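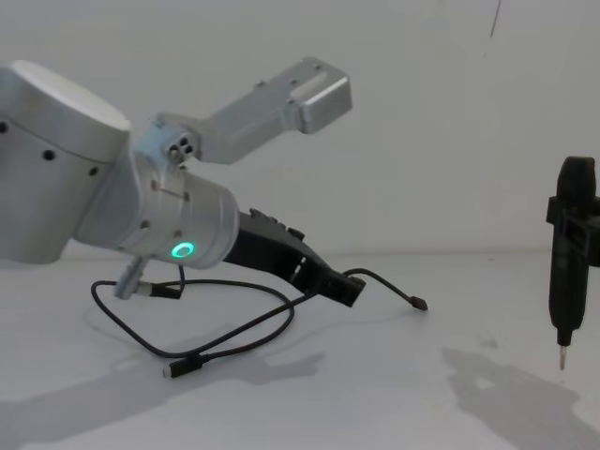 Ticket 600 -- White table rocks, Grukasdale
Opened by: Mirta Núñez
Assigned to: Gearóid Dolan
Status: Waiting on part

Table rocks front to back when you lean on it. Started after the floor was cleaned in November.

Gearóid: Checked with a level. Front left foot is seven mm short of the floor. Turned it down, thread is stripped and it won't hold.

Mirta: Folded cardboard under it for now. Still moves a little.

Gearóid: Back edge sits straight along the wall, so leave the rear feet alone. Ordered a new foot from Khoo -- part 38.
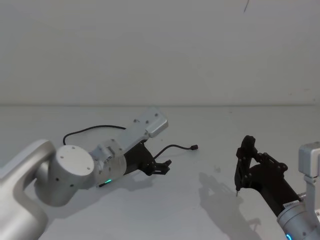
Tabletop and back edge at the wall

Mirta: OK. Please come after 3, we need the table in the mornings.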